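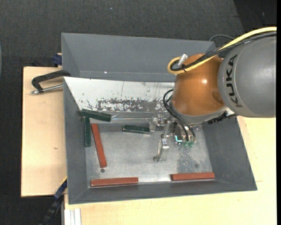 June 2020

Bin station, bench notes, continued from the last page.

Spent the morning on the table under the gray bin. The light wood sections had crept apart again and the bin was rocking when pushed at one corner. Pulled everything off, ran a straightedge across the joints and found one section sitting low at the back. Shimmed it with two layers of card and a strip of tape. Better, will redo with proper shim stock when the Danladi order comes in.

Marked the bin position with pencil on the wood this time. The tape corners we used in April left glue behind and the bin stuck to it. Took the residue off with citrus cleaner, then a damp cloth. Keep the cleaner off the pencil lines.

Bin floor: wiped out with plain water only. The Hostonholm wipes leave a film and small blocks slide on it, so please keep those at the other bench. There is a shallow scratch near one wall. I can feel it with a nail but it doesn't catch a block. Leaving it.

Block set: went through the whole box against the Grurunano list. 112 on the list, 87 in the box. Found more in the spares drawer, still short after that. Greens are the worst for chipped edges. Anything with a chip bigger than a fingernail edge goes in the reject tub, the rest get a light sanding. Sanded 40 before lunch, 320 grit, dry, over newspaper. Did not get to the long ones.

Carpet: dust from the sanding shows badly on the dark floor. Vacuumed the walkway and down the left side of the table. Next time sand in the other room - the vacuum bag was full and I had to shake it out by the loading door.

Lighting okay with the blinds half down. With them open there is glare on the bin wall in the afternoon.

To do:
Shim stock for the low section
Long blocks, sand and check against the list
Ask Lisine if they sell the gray bins singly, last quote was for a pallet of 42
New vacuum bags
Second coat of oil on the table edge, let it sit overnight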